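Skillilport Community Help Desk
Phones and Tablets > Battery and Charging
Ticket status: Solved
Device: Curness 52
Subject: Battery stuck at 52 percent, then phone shuts off

Original message

Hi there, and thank you in advance to whoever picks this up. I've had my Curness 52 for a little over two years and I've been really happy with it (the speaker is so much louder than my old one!), but since January the battery has been acting strangely. I charge it overnight and it says 100 in the morning, which is fine. Then it drops at a normal pace until it gets to 52, and there it sits. I can watch videos for an hour and it still says 52. Then, without any warning, the screen goes black, and when I plug it in it comes back up showing 20.

The battery is the 3000 mAh one that came with it. I've never opened the phone and I've never dropped it hard, though it did slide off the couch a few times – carpet, thankfully. I use the charger from the box at home and an Ayele one in the car.

Things I tried before writing:
Restarted it, more than once.
Turned off the always-on clock.
Removed a weather app that was using a lot of power.
Cleaned the charging port with a dry toothpick, very gently.

None of that changed anything. Is the battery worn out, or is it just the number on the screen that's wrong?

First reply from support

Hello, and thanks for such a thorough note, it saves us both a lot of back and forth. A number that sits still and then jumps usually means the phone has lost track of what the battery is really holding. That can be a software matter, an aging battery, or a bit of both, so let's start with the part that costs you nothing.

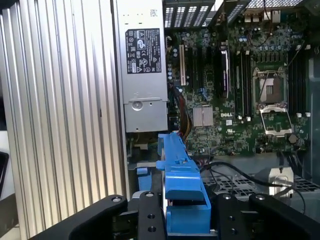 Please look under Settings, then Battery, then Battery health, and tell us the word you see there. It will be Good, Fair or Service. While you're in the settings, check for a system update too, and install it if one is waiting. Keep the phone plugged in while it updates, please, with the battery acting up the way it is.

Customer update

It says Fair. There was an update waiting and I put it on last night. I got my hopes up this morning, but it stuck at 52 again by lunchtime. I used only the home charger this time, so I don't think the car one is to blame.

Second reply from support

Fair is good to know – the battery has some wear on it, but I wouldn't rush out and replace it just yet. Let's try resetting the gauge, which takes most of a day but hardly any of your attention.

1. Use the phone as usual until it shuts itself off.
2. Leave it off and plug it into the home charger until the screen shows 100, then give it one more hour.
3. Unplug it, turn it on, and open Settings, Battery, Reset gauge. Tap Confirm and let it restart by itself.

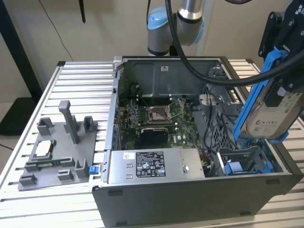

4. Use it normally for two days and jot down the percentage whenever you happen to think of it.

If it still sticks after that, the Ukbridge service counter can fit a new battery while you wait. Do back up your photos before you go.

Customer update

Sorry for the slow answer, I wanted to give it the full two days. It went right past 52 both times! Yesterday I had 41 at dinner and 33 at bedtime, and it hasn't shut off once. It does run down a little faster than it did when it was new, but I can live with that for now. Thank you so much for your patience with me.

Closing note from support

So glad to hear it. I'm marking this one solved, and you can reopen it from the same page for the next 20 days if the number starts sticking again.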